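Sunmont Hall kitchen and supper room -- walk-through checklist with comments

Checked by: Esther Athumani, with Hamisi Wanyama
Month: March
Started: 10 am

Hello again everyone, and thank you for leaving the place unlocked for us. As usual I've marked each item OK, FIX or WATCH, and then rambled on a bit underneath, so if you're in a hurry just read the capitals.

Fridges and cold food

1. Fridge thermometer reads 5 degrees or colder -- OK
Both fridges were fine. The little one by the back door takes a while to recover when people stand there chatting with it open (I'm guilty of this myself).

2. Raw meat and seafood stored below ready-to-eat food -- FIX
There was a tray of chicken thighs on the middle shelf above somebody's potato salad. Hamisi swapped them over and wiped the shelf down. Please, bottom shelf for anything raw, even if it's only there for ten minutes.

3. Leftovers labelled with a name and a day -- WATCH
Better than last time! Six containers had labels and only one mystery tub didn't, and that one has gone to the bin.

Tables and serving

4. Food kept covered until people are ready to eat -- WATCH
The two-hour and four-hour rule still applies here, same as at home. Anything that should be cold can go back in the fridge if it's been out less than two hours, should be eaten if it's been out between two and four, and gets thrown away after that. Cooked shellfish is the one I'd be strictest about. 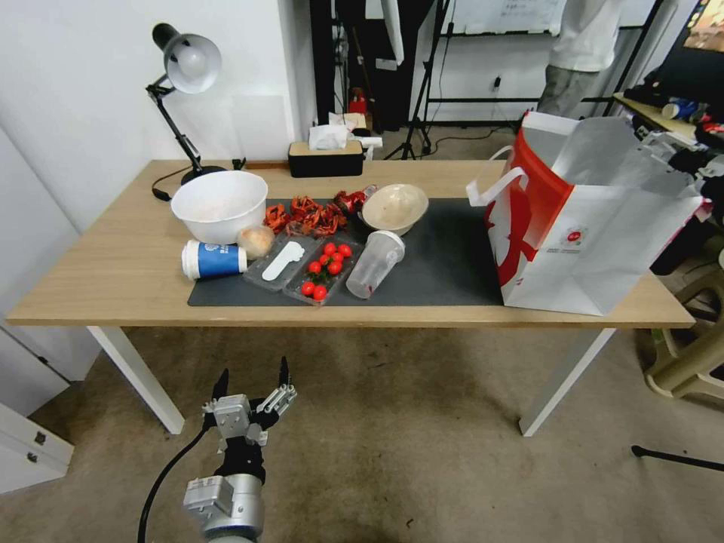
The clock above the servery has stopped again, which makes all of this harder than it ought to be. Dennis Minja has a spare at home and has kindly offered to bring it in. Until then, write the time on a bit of masking tape and stick it to the dish.

5. Separate tongs or spoon for each dish -- OK
Plenty in the second drawer, all clean.

6. Allergen cards filled in -- FIX
The box of blank cards is nearly empty and the pen was missing altogether. Shellfish, egg, milk, wheat, soy, sesame, peanuts and tree nuts are the ones people ask about most. I'll print another lot on the yellow card, as the white ones get lost against the plates.

7. Tables steady, legs locked -- OK
We leaned on every one of them. The catch that was sticking before winter has been oiled and clicks home nicely now.

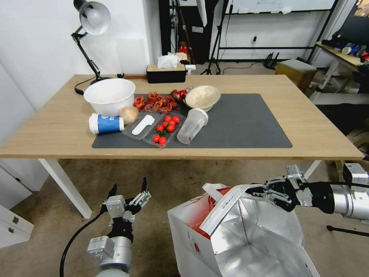
SECTION C: POWER, HEAT AND WAY OUT

8. Cords kept clear of walkways -- WATCH
Nothing across the main doorway, and I was very pleased about that. Over by the piano there's an extension lead that wants taping down or, better still, moving to the other outlet.

9. Urn and kettle leads in good condition -- FIX
The urn lead has a nick near the plug. I've put a red tag on it and taken it out of use. Eduardo Abella will ask at Korneck whether they sell just the lead, so we don't have to buy a whole new urn.

10. Fire blanket and extinguisher in place, tag current -- OK
Both on their hooks, and the path to them is clear.

11. Exit doors open fully from inside -- WATCH
The side door needs a good shove when the weather's damp. It does open, but I wouldn't want a child trying it in a hurry.

Still to do before the next supper: new urn lead, allergen cards, side door, and the lead by the piano. We finished at 11:15 and left the keys in the usual spot.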